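Puredbridge Garden Club – minutes of the winter meeting, December 14, 2023

Hi all! I took the notes again, so blame me for anything I got wrong. We had 28 people, which is great for a cold night, and we started ten minutes late while the coffee finished.

August minutes were approved with one fix (the bus to Cestness was paid for out of the trip fund, sorry).

Money first. We have $1,802 in the bank after paying the water bill for the Marikar Street beds. The plant sale brought in $354, and I'd say half of that was tomatoes. We voted to put $77 toward new hoses. Two people wanted the cheaper kind that kinks, and we talked about that for far too long.

Next was the seed order. Most of us want the same beans as last year, but there was a lot of love for trying a purple one. I'm sending the list around one more time – please write clearly! Orders close at the end of the month.
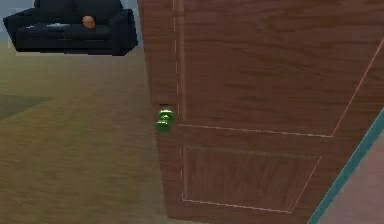 We also went over the compost bins. The left one is full and should be left alone until spring, so please use the right one and keep the orange peels small. I offered to make a sign.

The spring trip is still up in the air. Flurell Gardens has a group rate but the drive is long, and a few of us would be happy going back to Cestness. We'll vote at the next meeting.

We wrapped up at 8:40 and ate the rest of the gingerbread. If you left a blue casserole dish, I have it at my house.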